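協働アームの導入予算、どこまでを初年度に入れるべきか

投稿者:sturnidness_lab
カテゴリ:設備・調達/小型ロボット

卓上作業用に6軸の小型アームを1台導入する計画を立てています。対象は部品トレーから小物を取り出し、隣の丸形容器に移す工程です。1回の稼働で扱う数は400個、ワーク1個あたりの質量は最大300 gです。

現時点の見積は本体、コントローラ、2指グリッパの一式で282万円(税抜)です。商社はClelloで、納期は発注から5か月と言われています。予算申請の締切が2月なので、それまでに次の点を固めたいと考えています。

・架台と作業台の費用を本体と同じ費目に入れるか、別に立てるか
・シミュレーションソフトのライセンスを初年度に買うか
・グリッパの爪の予備を何組見込むか

設置面は既存の長机を流用する案もありますが、天板の剛性データがありません。安全柵は置かず、速度制限とエリアセンサで対応するつもりです。同規模の導入経験がある方の内訳を伺えると助かります。

mazza_yosan

費目は分けた方がよいです。当方では本体一式を機械装置、架台と作業台を工具器具備品で申請しました。一体で償却するかどうかは経理の判断になるので、申請前に確認してください。

見積書で見落としやすい項目を挙げます。

・据付と原点出しの作業費(商社見積では別紙になっていることが多い)
・コントローラからアームまでのケーブル延長
・エリアセンサ本体と安全入力の配線工事
・リスクアセスメントの文書作成費
・2年目以降の保守契約

長机の流用は勧めません。アームの減速時に天板が揺れ、爪先の位置が戻るまで待ち時間を入れることになります。台座だけを床から独立して立て、上面を机の高さにそろえる方法なら、机は既存のままで済む場合があります。この場合、台座のアンカー工事を見積に追加してください。賃借の建物であれば床への穴あけの可否も先に確認が必要です。

爪の予備は2組で足りています。消耗品費で処理しました。

名無しの調達係

うちは全部まとめて一式で出したら通りました。細かく分けると査定で削られるので、まとめた方が楽だと思います。ソフトは体験版でいいのでは。

grurkavthorpe_sim

シミュレーションのライセンスについてのみ書きます。結論としては初年度、しかも本体発注より前に1本確保する案を推します。納期が5か月あるなら、その間に台座の位置、トレーの高さ、容器の形状を検討できます。到着後に配置を変えると台座の工事をやり直すことになり、ライセンス費より高くつくことがあります。体験版は外部形状の読み込みや保存に制限のあるものが多く、稟議の添付資料を作る用途には向きません。

検討の順序は次のとおりです。

1. 部屋の壁、棚、机を実測寸法で入力する
2. 台座を仮置きし、容器とトレーの両方に爪が鉛直で届くか確認する
3. 棚や壁と肘関節の干渉を全経路で確認する
4. トレーの底上げ量を変えて2と3を繰り返す
5. 確定した寸法で台座と治具の見積を取り直す

2で見るのは到達距離だけでは足りません。手首を真下に向けた姿勢では、カタログの最大リーチより使える範囲が狭くなります。縁の高い容器では爪の長さも効きます。爪を長くすれば先端のたわみと許容モーメントの確認が必要になり、グリッパの型番が変われば見積も変わります。

配置検討用のモデルは下の程度の作り込みで間に合います。台座の上面は机の高さに合わせ、青いトレーはブロック状の足で持ち上げ、丸形容器の側面は平面の分割で近似しています。壁の棚も入れてあります。質感の調整に工数をかける必要はありません。

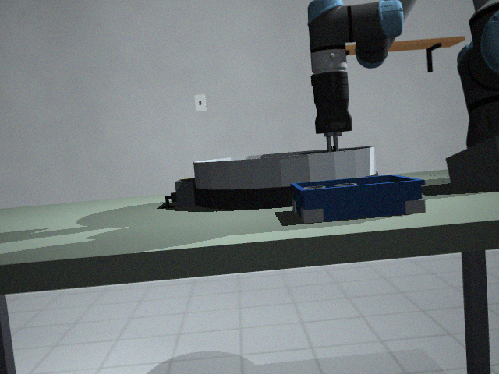 sturnidness_lab:ありがとうございます。ライセンスは初年度に計上し、本体より先に発注する方向で申請書を直します。台座は別費目にして、アンカー工事込みでClelloに再見積を依頼しました。追加で一点だけ、トレーの足の高さが決まる前に台座の見積を取る場合、上面の高さは調整式で依頼しておくべきでしょうか。固定式との差額が小さければそちらで出すつもりです。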